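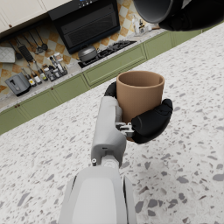 Who signs off the day's crockery once the arms do the handling?
The shift lead on the late turn, as now.

Andlow kitchen, works meeting, 16 May 2025
Present: Palesa Hendricks (chair), Cathal Ó Riain, Iman Samir, Aldo Cocco (minutes). Apologies: Lefteris Spanos.

1. Minutes of the January meeting agreed.

2. Rota. CÓR reported that handling of cups and bowls passes to the arms from week 21. Two porter posts move to prep and stock – no change to grade or hours. IS asked that the 7 am start be kept for those who want it. Agreed.

3. Training. Staff moving to prep need 8 hours with a lead cook. AC asked who covers the floor meanwhile. PH to draw up cover.

4. Stops. Any member of staff may stop an arm without asking first. Restarts by the shift lead only. IS wants this in the staff handbook, and in the Okstead copy too.

5. Breakages. To be logged by shift, with no names entered. LS to send the form round.

Actions: PH cover list; LS form; IS handbook wording.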